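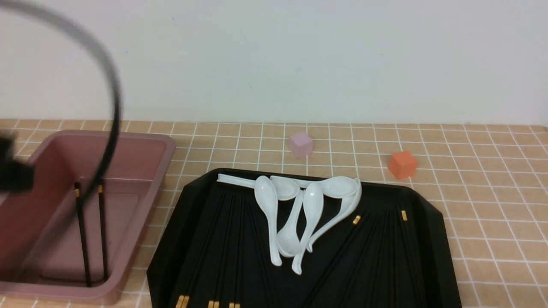 Setting Up and Maintaining the Cutlery Sorting Cell
Student project report, Zinash Zeleke
2021-12-31

1. Purpose of the work

The Plokora cell was built by an earlier student group and I received it in March. My task was to bring it back to a stable state and to write down how it should be looked after. The cell has one arm with a gripper. It must take chopsticks from a tray and place them into a plastic basin. Soup spoons are mixed with the chopsticks, and the arm should leave them in the tray.

2. Condition at the start

The arm could move, but the gripper did not close evenly. One finger arrived before the other and pushed the chopstick to the side before it was held. I first thought it was a software problem and I lost many evenings in the code. The true cause was a worn bushing in the left finger. The log file of the previous group has 467 entries, and the word "bushing" is not in any of them.

3. Repair of the gripper

I ordered the bushing from Jodgate. The delivery took 13 days. To change it, the power must be switched off and the arm must be supported by hand, for the shoulder joint has no brake. There are two screws on the finger, and they should be tightened a little at a time, one after the other. When I tightened the first one fully, the finger became stiff again and I had to repeat the work.

4. Calibration

The counter in the Rurkuvstead laboratory is tiled, and the grout lines are useful for checking by eye if the tray stands straight. The basin goes to the left of the tray. After each repair I run the Dinsa calibration routine and then make 100 test picks with chopsticks only. The spoons are added later. In the last test before this report, more than 2 percent of the picks failed, mostly where a chopstick was lying under a spoon handle.

The black chopsticks are difficult for the camera, as the tray is also black. The gold bands and ends are easier to detect. I changed the detection so it looks for the gold part first and then estimates the direction of the stick.

5. Regular care

Before each session: wipe the finger pads with a dry cloth, check the cable at the wrist, and move the gripper slowly to both end positions.
Every month: check the finger screws and save a copy of the calibration file.

6. Open points

The cable at the wrist is too short when the arm reaches the far corner of the tray. A longer one is ordered but not yet installed. The speed limit should stay at the low setting until this is done.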